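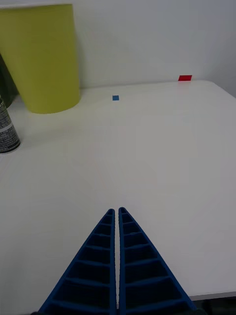
Sorting room, Sutbridge: yellow-green container on the white table.

Matubbar Center – Rooms and Furnishings Gallery
Sutbridge Building, Ground Floor
Page updated 27 July 2021

The Rooms and Furnishings Gallery records the shared workrooms of the Matubbar Center in their current arrangement. It is maintained by the Facilities Office for the use of staff, visiting groups and members of the public who wish to know how a room is fitted out before reserving it. The present page covers the sorting room, which returned to regular use in April following the renewal of its lighting and floor covering.

The sorting room is reserved for light work at a table: the sorting of household goods, the packing of small parcels and the clearing of mixed items after events in the main hall. It accommodates up to 7 persons. Larger groups are asked to apply for the Gridlow Room on the floor above, which accommodates 21.

Notes to the photograph

Table. The top is white and stands against a plain pale gray wall. Small items are placed directly on it during sorting and are returned to storage at the close of each session.

Container. The large container has smooth, plain sides and a pale rim, and is wider at the top than at its base. Containers of this kind are used throughout the ground floor for items awaiting a decision – those to be kept, repaired or passed on. No label is fixed to the sides, as the contents change from one session to the next. A paper tag is issued at the front desk when a container must be left overnight.

Wall. The pale gray finish was chosen by Brenda Zapata, Interiors Coordinator, and is shared with the adjoining corridor. Notices, hooks and adhesive strips may not be applied to it. A notice board is provided outside the room.

Use of the room

Sessions are reserved in blocks of 60 minutes through the Kuma reservation system. Consecutive blocks may be requested where the work is likely to continue. Groups bringing their own boxes should state the number when reserving, in order that the corridor may be kept clear.

Tables are to be wiped down with the cloths supplied. Liquids, paints and adhesives are not permitted in the sorting room; work of this type is directed to the utility room at the rear of the building. Containers are stacked by size along the storage wall of that room, and should be returned there unless a tag has been issued.

The Center handled some 200 reservations for the sorting room in the last full year of operation. Early application is advised for the weeks before a public event.

Reproduction and inquiries

The photograph may be reproduced without charge in notices and printed programs relating to the Center. The credit line should read "Matubbar Center, Facilities Office." Requests for larger prints, and corrections to the notes on this page, should be addressed to Cristóbal Maldonado, Facilities Records, at the Sutbridge front desk.

Back to Ground Floor
Gallery index
Reserve a room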